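Let the Counter Be Full

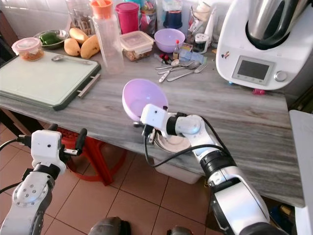

When my wife and I moved to our flat in Gurngate, I believed that a good kitchen is a kitchen where you see nothing. I had read this in many magazines. The counter must be clean from wall to wall, and all tools must sleep behind doors. I tried this for two winters, and I can report that I cooked less and was angry more often. To make one simple soup I opened and closed the cupboards so many times that I lost the wish to eat it. Now I keep a counter with mangoes on it, a green pepper in a glass bowl, spoons lying where the hand can find them, the mixing jug standing on its machine, and I am not ashamed of it.

The usual argument against this is dirt. I accept that a full counter takes longer to wipe. In my case it is a few minutes in the evening - I lift the jars, I wipe, I put the jars back. But food that stands in clear boxes gets eaten. Food that stands behind a door gets forgotten, and in January I threw away a bag of lentils older than our lease.

The other argument is money, and here I become less polite. A company named Skurketti offered us a set of drawers called Palomino, with soft closing, for 2,000. For this price we would hide 80 small things that we need every day. My neighbor bought it. She keeps her cutting board on the table now, as the drawer is too narrow for it.

I don't defend disorder. Letters, keys and batteries have no business near food, and in our home they live in the hall. I defend only the things that work. If a bowl is used every morning, it has earned its place in the open - even when guests come, and even when the guests have a Ponard kitchen and look at ours a little too long.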